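How Do Films Get Their Sounds?

Have you ever watched a film with the sound turned off? Try it one day, if the grown-ups don't mind. Pick a bit you know well, perhaps somebody running down a corridor or a horse trotting home in the rain, and press mute. It feels very odd, doesn't it? The people look as though they are moving about inside a fish tank. Now turn the sound back on and listen as hard as you can. You will hear shoes, and coats rustling, and a door creaking, and very likely a bird somewhere far off that you never noticed before.

Now for the surprising part. Many of those little noises weren't recorded when the film was being made. They were added afterwards, in a special room, by a person called a Foley artist. (You say it "FOH-lee".)

Why not just record everything at the time?

Well, people do try! There is nearly always a microphone near the actors, quite often on the end of a long pole. But its most important job is to catch the talking. If the microphone is pointing at somebody's mouth, it won't hear much of their feet. And film sets can be noisy places, with aeroplanes going over and lights humming and somebody always wanting to cough.

There is another reason too. Things in films are often pretending to be something else. A heavy castle door may be made of painted foam, and foam doesn't go BOOM when you shut it. It goes "pff". So somebody has to find it a better voice.

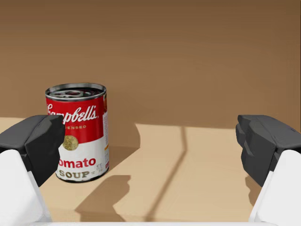

What does a Foley artist do all day?

Let me tell you about Ieuan Prothero, who has been making sounds for 18 years and still gets excited about gravel. Ieuan works in a studio called Noteo. On one wall there is a big screen, and in the floor there are 10 shallow pits, rather like sandpits, each filled with something different to walk on. There is gravel, of course, and sand, and dry leaves, and floorboards, and a square of very squeaky lino that Ieuan rescued from his auntie's kitchen.

When the film begins to play, Ieuan watches the actor's feet and walks on the spot in exactly the same time. If she hurries, he hurries. If she stops to look behind her, he stops as well. He has a whole cupboard of shoes to choose from, and yes, he does sometimes wear high heels with his tracksuit bottoms, and he is very good at walking in them!

Beside him, behind a thick window, sits Weidong Xiong. Weidong is the sound mixer, so it is his job to record each noise and decide how loud it should be. When Ieuan is a tiny bit too early or too late, Weidong holds up one finger and they do it again. One short walk across a kitchen might take them four tries.

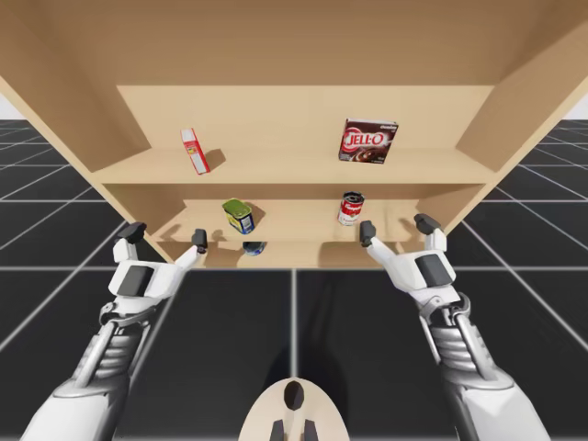
Some very good tricks

Foley artists are marvellous at hearing one thing and thinking of another. Here are some of the best-known tricks, and you may like to try a few of them yourself.

Horses: two halves of an empty coconut shell, tapped on a hard surface. Tap them on a tray of soil and your horse is out in a field.

Snow: cornflour, tied up tightly in a strong bag and squeezed. It gives a lovely creaky crunch, just like boots on a frosty morning.

Bird wings: a pair of gloves, flapped quickly. Leather ones are best if you want a big bird.

Broken bones: a stick of celery, snapped in half. (Ugh! But you can eat it afterwards.)

Fire: crinkly plastic wrapping, scrunched gently close to the microphone.

In a cartoon called Clutska, which is about a dragon with a cold, Ieuan needed the noise of an enormous sneeze. He tried blowing through a hosepipe and he tried shaking a wet towel, and in the end he used them both together. The dragon's name is Fang, and if you listen carefully just before she sneezes you can hear a hot water bottle being squashed. That is her breathing in.
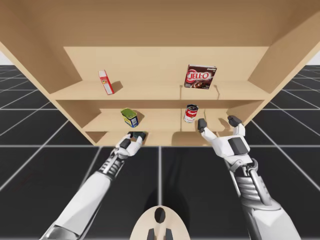
What happens to all the sounds?

When every footstep and rustle has been recorded, the sounds are put together with the talking and the music. This is called mixing, and it is a little like making soup, because you don't want one flavour to drown all the others. If the music is very loud, the footsteps may have to be louder too, or perhaps they can be left out altogether and you would never miss them.

Sometimes the best choice is hardly any sound at all. In a spooky film called Cidavov there is a long part where a boy climbs the stairs, and all you hear are his socks on the carpet and one ticking clock. Weidong took the music away completely. It is much scarier like that, so don't watch it until you're bigger.

Have a go at home

Ask a friend to walk across the room while you sit where you can see their feet. Put your hands inside a pair of shoes, and tap them on a tray in time with each step. It is harder than it sounds! Then change places.

After that, you could choose a short piece of a favourite film, turn off the sound and make all the noises yourselves. Look around for things that rattle, squeak, slosh or crackle, and do ask before you borrow anything from the kitchen.

Words to remember

Foley artist: a person who makes everyday sounds to match what is happening in a film.

Mute: to turn the sound off.

Mixing: putting the talking, music and other sounds together.

Prop: an object used in a film or a play, or by a Foley artist to make a noise.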